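Hill Climb Season Is Here, and Orncombe Has a New Top Corner

If you have never stood on a wet bank at eight in the morning waiting for a tiny homemade race car to come screaming up through the trees, I really think you should try it once. Hill climbing is the simplest kind of motorsport there is. One car, one driver, one narrow road going up, and a clock. Everybody gets their runs, the fastest time wins, and then they all roll back down in a line with their helmets off, waving at people.

The Skokcombe club opens its season on Saturday at Orncombe, and I have been looking forward to it since the leaves came down. The road has been resurfaced from the gatehouse to the second hairpin, so the old bump that used to throw everyone's front wheels in the air is gone. I'll miss it a little! But the drivers I've talked to are thrilled, and a few of them think the hill record could go on the first dry afternoon.

The bigger news is the top corner. It used to be a long, lazy right-hander that you could take nearly flat if you were brave. Now it tightens just before the finish, and you have to brake while the car is still going light over the crest. Get it right and you carry your speed all the way to the line. Get it wrong and you're in the straw, which has been stacked two bales deep on the outside for exactly that purpose.

The one to watch, for me, is Bernardo Brandão in car 269. He was fourth overall last year in a car he built with his sister in her garage, and he has spent the winter putting it on a diet. It now weighs less than 500 kilos with fuel in it, and the engine is a motorcycle unit that sounds like a very angry sewing machine. I heard it run at the test day and the hair stood up on my arms. He told me he still can't get it off the line cleanly – too much wheelspin, then not enough – but once it's rolling, wow.
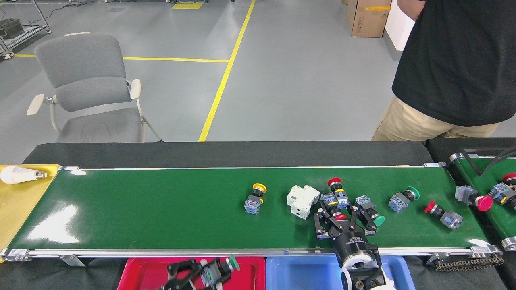 Yellow cap, red cap: pushbuttons on the green belt.

His main rival should be the big blue Joltard, which has more than twice the power and weighs as much as a family wagon by comparison. It is monstrous on the lower straight and a bit of a handful everywhere else. I love that the two of them can end up within a few tenths of each other by going about it in completely different ways. You can stand at the hairpin and watch the Joltard heave itself around with smoke coming off the inside tire, and then 269 just flicks through and is gone before you've turned your head.

Don't skip the smaller classes either. The road cars go first, and there's some lovely driving in there from people who will be taking the same car to work on Monday. The pre-war group is back too, with 4 entries so far, including a chain-driven thing that leaves a trail of oil and gets the loudest cheer of the day every time.

A few practical bits. Gates open at seven and practice starts at half past eight, with timed runs after lunch. Parking is in the lower field, so bring boots. The best free viewing is the bank above the second hairpin, but it fills up early, and last year's crowd was 3000 by noon. If you like a bit more room, walk up to the Cunha stand near the top, where you can see the cars come out of the woods and over the crest into the new corner. Bring ear protection for kids – the single-seaters are much louder than you expect between the trees.

The paddock is open to everyone all day. Go and ask questions! Most drivers are happy to take the bodywork off and show you what's underneath, as long as they aren't about to be called to the line. Results will be in the next newsletter, along with times for every class.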